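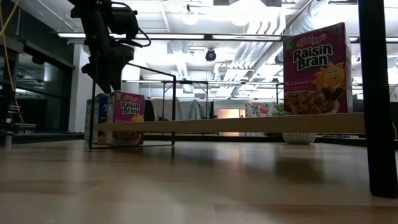

Tabletop station with large and small cereal boxes set out for a shelf task.

Skurnemis Two-Arm Teaching Station
Model 3792

The Skurnemis station is a bench-mounted, two-arm unit for recording manipulation tasks by demonstration. An operator performs the task through the arms, by hand guiding or by remote control, and the station stores each attempt as one episode. It is sold by Plarngate as a complete assembly or as an upgrade to an existing bench.

Teaching modes

Hand guiding. The arm is released to gravity compensation and the operator moves it by the wrist. Best suited to short reaches, fixture alignment and setting start poses. The operator's hands will be in the camera views, so episodes recorded this way are tagged separately.

Remote control. The operator sits or stands at a pair of leader arms with the same joint layout as the arms on the bench. Joint positions are copied across continuously, and the gripper follows a finger trigger. Either side can be locked while the other is in use.

Playback. A stored episode can be replayed at reduced speed with the grippers disabled. Run this check after any change to the frame or the arm mounts.

Frame and work surface

The arms mount to vertical rails on a black aluminum extrusion frame that follows the outline of the table. The mounts slide and are locked with hex bolts. Record the rail position before moving a mount; episodes taken at one position do not transfer cleanly to another.
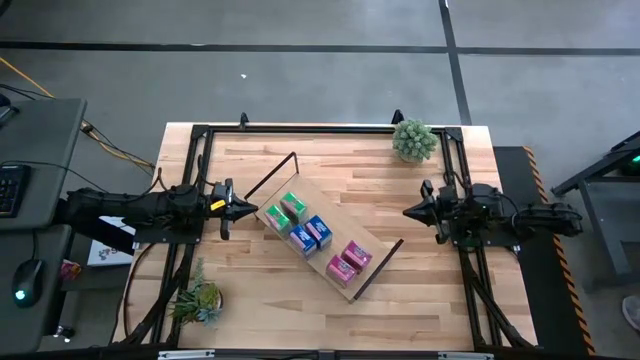 Objects for a task should be set out within reach of both grippers unless the task is single-arm by design. For sorting and restocking work, small printed boxes on a tray are a practical starting set. Keep the pairing and order of the boxes written down in the task sheet, and vary the tray angle between episodes. Plants and other items left on the table should stay where they are for the whole session or be moved on a schedule.

Specifications

Arms: two, facing
End effector: two-finger parallel gripper, replaceable pads
Camera inputs: 8
Episode storage: 2000 episodes before offload
Leader arm cable: 5 m
Emergency stop: one per operator position, latching
Supply: single phase, grounded outlet

Supplied with the station

Frame kit, two arms, two leader arms, control computer, cable set, calibration block, spare gripper pads, printed setup guide. The table is not included.

Setup notes

Route arm cables over the top of each arm and leave slack at the elbow. Check slack with the arm at full extension.
Calibrate both leader arms after power-up, before the first episode.
Discard any episode in which the stop was pressed.

Setup guide revised May 2021 by Silvana Pacheco and Gilmar Nogueira. The Rothe gripper pads listed in earlier versions have been discontinued; the current pads fit the same screws.

Ordering and service

Orders and lead times: Wellington Sales, Plarngate, Drutolstead office.
Calibration and repair: Rekha Chettiar. Quote the model number and the serial number from the control computer.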